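Home > Floors and Ceilings > Old buildings

Bought a former print shop, does the floor or the ceiling get fixed first?

Posted by Nelu Barbu

We bought the old Polomeck print shop at the end of Kovács Street, 910 square feet on one level, for reasons that made sense over dinner. The plan is a small dance studio. The floor needs the carpet up and a new finish, and overhead there are beams that were last painted when somebody liked a loud shade of blue.

I have two quotes. One painter wants to do the ceiling first and says any flooring person who starts before him is a fool. The flooring person wants to go first and has a similar opinion of painters. The floor quote is 2,000 dollars and the ceiling is 1,000, both without materials, and both men would like to start in November.

My wife says to ask people who have done it. My brother-in-law has done it and I would prefer to ask strangers.

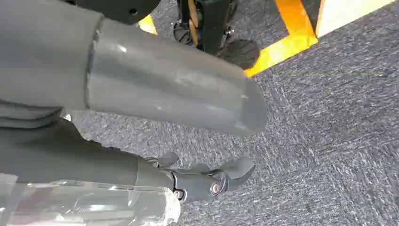
Down at floor level.

A few things that may matter. The building has one working radiator. The lights are staying, so the painter has to work between them. I also have 12 gallons of a ceiling paint called Guvo Grandness that came with the building, all sealed, and I would love to be told it's still good.

3 replies

Kalliopi Petkov
Ceiling first. Your painter is right, though he didn't need to be rude about it. Paint falls down and floor finish does not fall up.

The longer version: wash the beams, scrape whatever is loose, prime, then two coats. If the blue paint is old enough, get a lead test before anybody scrapes anything, and if it comes back positive hire someone certified for that part. Then patch the walls. Then bring in the floor sander. Sanding dust will settle on your new beams and you'll have to go up with a vacuum and a soft brush, which is a dull afternoon but it's one afternoon. Touch up the baseboards last, with a small brush and low expectations.

Do not let them both start in the same week. I did that in my own place and spent over a month carrying messages between two men standing in the same room. 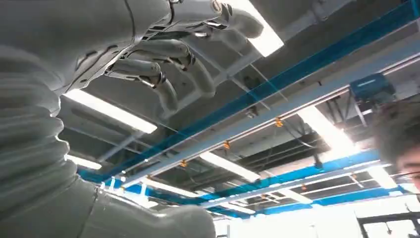 Lights and beams overhead.

On the lights, have the painter switch them off at the breaker and mask around them. He'll want to paint up to the edge by hand and tell you he has a steady wrist. Let him have the steady wrist and the tape.

As for the paint, open one can. If it stirs smooth and smells like paint, brush some on a scrap board and look at it the next morning. If it smells like a pond, so do the other cans, probably. Frozen latex goes to cottage cheese, and with one radiator I'd be ready for cottage cheese.

tallow_and_tack
floor first and just put cardboard down. did mine that way, looks fine if you don't look at it

Nelu Barbu
Thank you both. Lead test is ordered and the painter has been told he won, which he took badly because he had more arguments prepared. Opened a can of the Grandness. Pond.

Kalliopi Petkov
Ask the county where to take it. Ours won't accept liquid paint at the curb, so you may end up drying it out with cat litter, one can at a time. And find out what finish the flooring man is planning before he shows up – for dancing you don't want anything slick, and some of them reach for high gloss out of habit.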